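# Checking a bimanual hand-off before you believe the planner log

Updated 5/2/24, Mohammed-Awal Gyamfi

The Plemel planner will tell you a hand-off succeeded when both grippers reach their target poses and the finger current crosses a threshold. That is a statement about motors. Whether a chain is between the fingers is another matter, and I've stopped accepting the green line in the log as proof of anything.

What follows is how we review chain tasks at Utbridge. You need Plemel, the Wumbei log viewer, and an episode with both fixed-view and wrist-view streams.

## 1. Put the streams on one clock

Open the episode in Wumbei and turn off "auto align". It matches streams by arrival time, and arrival time is whatever your USB bus felt like that morning. Use the capture stamps:

 wumbei open episode/ --clock capture --no-auto-align

If a stream has no capture stamps, stop. Fix the driver and record again. I've seen people shift a stream by hand until it looked right, then tune a controller against it.

## 2. Pull stills from more than one view

Export from both kinds of camera. The fixed view is good for arm posture and where things sit on the table. For thin metal held between dark fingers I only trust the wrist.

 wumbei stills episode/ --views fixed,wrist
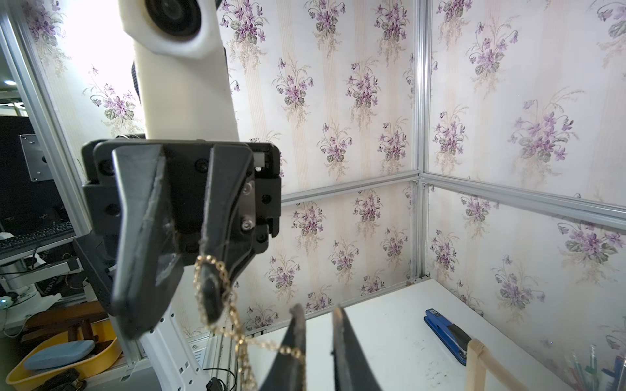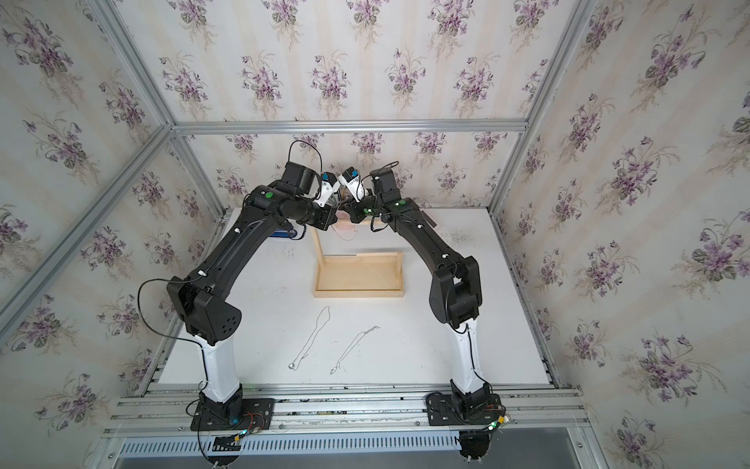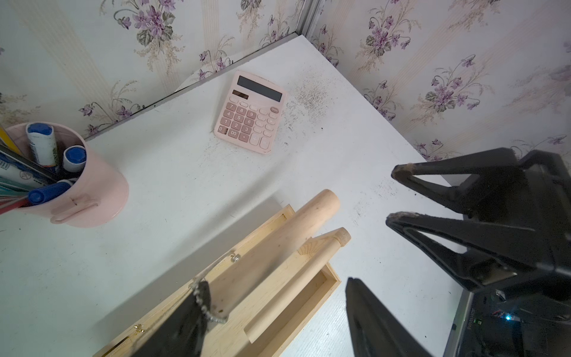
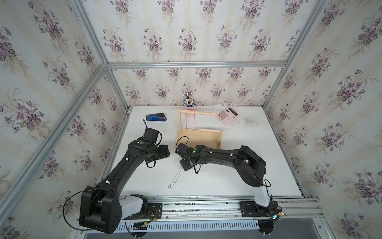 ## Reading the stills

Start with the first one, from a wrist camera. The gold chain is pinched in the other arm's gripper and hangs in a loose tangle, with the near fingers open below it. A planner that models the chain as a straight line dropping from the grasp point will aim at the wrong place. Ours did.

The second and fourth are fixed views. In the second the grippers nearly touch over the wooden frame, and the log would happily call a pose like that a meeting point. I can't tell from it whether anything is held. The fourth has the grippers facing each other across a small gap, with a silver chain lying on the table below them and two more hanging from the stand. Any detector that returns a single "chain" here has picked one for you. Ask which.

The third is a wrist view over the open wooden box, and part of the arm covers some of the bead chain. Expect your mask to break there. Don't let the tracker fill the hole and report full confidence.

## 3. Set the thresholds yourself

In `handoff.yaml`:

 require_visual_grasp: true
 mask_gap_policy: unknown
 settle_ms: 200
 max_plan_iters: 1000

The Polmont preset sets `mask_gap_policy` to `interpolate`. It makes nicer plots. Leave it on `unknown` and let the episode fail.

## 4. Relabel, then compare

Run `plemel relabel episode/` and diff the new labels against the old. Look at every disagreement by eye before you retrain. If there are no disagreements at all, check that the wrist stream was loaded.

Known problem: relabel ignores `settle_ms` on episodes recorded before December. No fix yet.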